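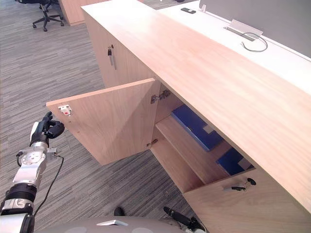 Growing Quince from Seed and from Cuttings: Report of Our Spring Project

1. Introduction

The quince is a small tree of the rose family, and it is related to the apple and the pear. The fruit is yellow when ripe, with a grey down on the skin, and it is too hard and sour for most people to eat raw. In Drundwood there were once many quince trees in the gardens, but today they are not often planted. For our project we wanted to find out which way of raising young quinces is easier for a school with little money: sowing the pips, or taking hardwood cuttings.

2. Materials

The pips came from fruits of one old tree at Clellell, a former orchard on the east side of the town. From the same tree we were allowed to cut shoots of the previous year. We sowed 600 pips and prepared 176 cuttings, so the whole trial had 776 pieces of plant material. The compost was a mixture of leaf mould and coarse sand. We used no heating.

3. Method

Quince pips need a cold period before they can grow. We washed them to remove the slippery layer, mixed them with damp sand and kept them in a refrigerator until the end of winter. After this they were sown in trays, 2 cm deep, and placed in the cold frame.

The cuttings were each as long as a pencil. We made the lower cut just under a bud and the upper cut above a bud, a little sloping, so that we could not confuse the ends. Half of them were dipped in rooting powder and half were not. Every Wednesday we watered the trays and wrote down what we found.

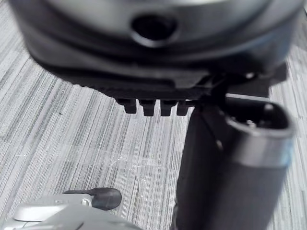
Figure 2. Close view, grey housing with black base.

4. Results

The first seedlings came up after seven weeks in the refrigerator and a short time in the frame. They did not come together. Some trays were almost full while others from the same fruit stayed bare, and we have no good explanation for this. Slugs took a part of the seedlings in one wet night, before we put the trays on a higher shelf.

The cuttings opened their buds early, and we were very happy — too early, as we learned later. In May many of them had leaves but no roots, and these dried up on the first warm days. The ones with rooting powder did a little better, but the difference was small. 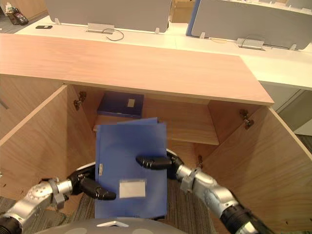 The weekly notes were also not always complete. In the holidays two weeks are missing, therefore we cannot say on which day the last pips germinated. We decided to leave these lines empty and not to guess.

5. Discussion

Seedlings are cheap and strong, but they will not be the same as the mother tree, and a quince from seed may need up to seven years before it gives fruit. A rooted cutting keeps the character of the old tree. If the purpose is to save the Clellell quince, cuttings are the right way, even when the losses are high.

Next time we would take the cuttings earlier, directly after the leaves have fallen, and give them more shade in spring.

6. Further work

The strongest young plants will go to the school garden in autumn. The others stay in pots for one more year.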